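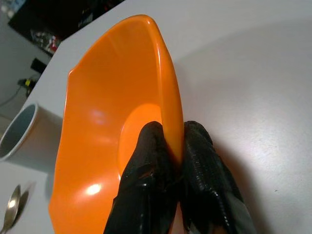 **Dranik opens its table-setting lessons to home users**

Mon 1 May – Dranik, a small company that teaches robots to do housework, started this week a new program in which the lessons are recorded in ordinary homes. Until now all of them were made in its own workshop.

The method is teleoperation. A person moves a pair of control handles, and the two arms of the robot repeat each movement at the table. The cameras and the joints are recorded together, and the recording is later used to train a model called Medve. The first task is simple to explain: pick up the dishes and the cutlery, and put them in their places.

Bowls are harder than they look, the company writes in its notes. The operator should take a bowl by the rim, with one finger inside and the other outside, and must not press too much. A new operator practices for 12 hours before the recordings are kept.

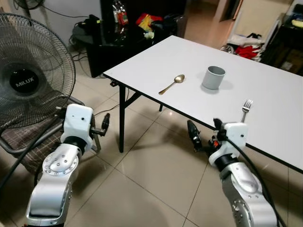
Spoons and forks have their own rules. They are thin, so the gripper has to come down slowly, and the operator is asked to repeat any attempt where the arm stops for more than 4 seconds. Failed attempts are also saved, but in a separate folder.

The program has 39 homes on its list. Unik, which makes the control handles, will deliver a lighter version in August – the present one makes the wrists tired after a long session. Dranik has not said if the recordings will be open to other developers.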